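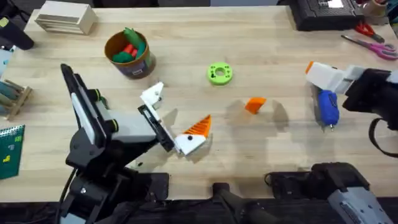
Skilthorpe Bench Oil has been on our shelves for years now, and it's still the tin we reach for when somebody asks what to put on bare wood that gets used every day. It suits pale timber best of all. A light wooden workbench with fine, straight grain keeps its colour under this oil, and the lines stay crisp where a tinted finish would muddy them. If your bench is darker you'll be perfectly happy with it too, but it's the light woods that really made us fall for it.

Home | Finishes | Oils and Waxes | Brushes | Delivery

Posted in November by the Yorath shop team
3 min read

We get asked a great deal about how much to buy. The standard tin is 1,000 ml and costs £29, and it goes a surprisingly long way because you put it on so thinly (we do mean thinly – most of the sticky benches we hear about have simply been given too much at once). Pour a little on to a lint-free cloth, work it along the grain, have a cup of tea, then wipe away whatever is still sitting on the surface. Leave it overnight before you do the second coat. Two coats are plenty for a bench indoors, and a third is nice if yours lives in a draughty garage.

The twin pack is £46, and if you've got shelves or a stool to do as well it's much the better buy. Any oil you don't use will keep happily with the lid pressed down hard, somewhere cool and away from frost.
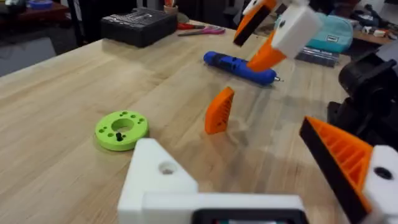 Sanding first does make all the difference, and we'd gently urge you not to skip it even when the top looks smooth enough. Start at 120 grit if there are glue spots or old rings, finish at 180, and stop there! Go any finer and the oil struggles to soak in. Our Kokora sanding block is a comfortable thing to hold for a long afternoon, and the Brorura cloths come folded in a box so they stay clean between jobs.

One important word on safety: oily cloths can heat up by themselves if they're left in a heap. Lay them flat outdoors to dry, or soak them in water, before they go in the bin.

Orders placed before noon on a Wednesday go out on that afternoon's van. Larger tins for schools and workshops can be ordered through the counter, so do ring us with your measurements and we'll happily work out the quantity with you.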